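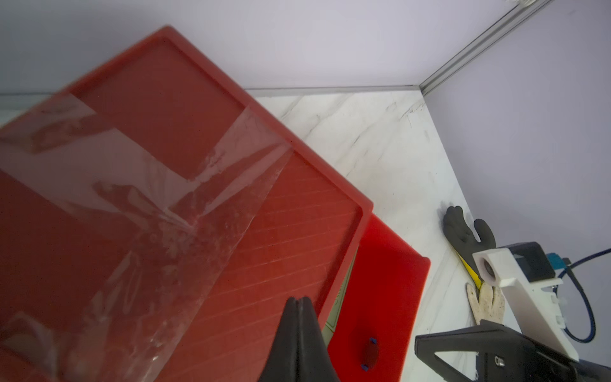
Wrist cam, red trays, plastic film. The job we're trying to budget for.

Thread: Second arm or better gripper?

fostton_shop
Posted November 13, 2025
We have money left for one purchase before the budget closes and I'd like to spend it without embarrassing myself. The work is clear film and red trays. Option A is a second arm. Option B is new fingers, a spare wrist camera and whatever is left over for brackets. Ulises Olivares, who signs things here, wants A. It looks better on a tour.

cesitz7
B. If one arm has trouble with film, two arms have trouble with film in stereo.

J. Luo
Disagree. Clear film is a two-handed job. One side holds the tray, the other peels. You can buy fancy fingers all year and still be dragging the tray across the counter.

cesitz7
Or you buy a clamp, Jianhua. Ours was $15.

J. Luo
And the next tray is a different size, so you buy another clamp. I have a drawer of them.

vodcombe_mike
What fingers are on it now? They look pretty pointy in that shot. We tried soft pads from a local shop, $309 for the pair, and went through 7 pairs by July. Put wear parts in the budget as their own line or they'll come out of somebody's coffee money.

fostton_shop
Black, tapered, close to a point. No line for wear parts. There is a line for "misc" and it is already crying.

lu_bench
Has anyone priced suction? Got quoted $545 for a small cup kit, pump included. On wrinkled film I'd want a loaner first.

J. Luo
Suction on crinkled film, good luck.

cesitz7
Finally we agree on something.

fostton_shop
OK, asking for a loaner kit and a clamp. Ulises still wants the arm. Will report back after Monday's meeting.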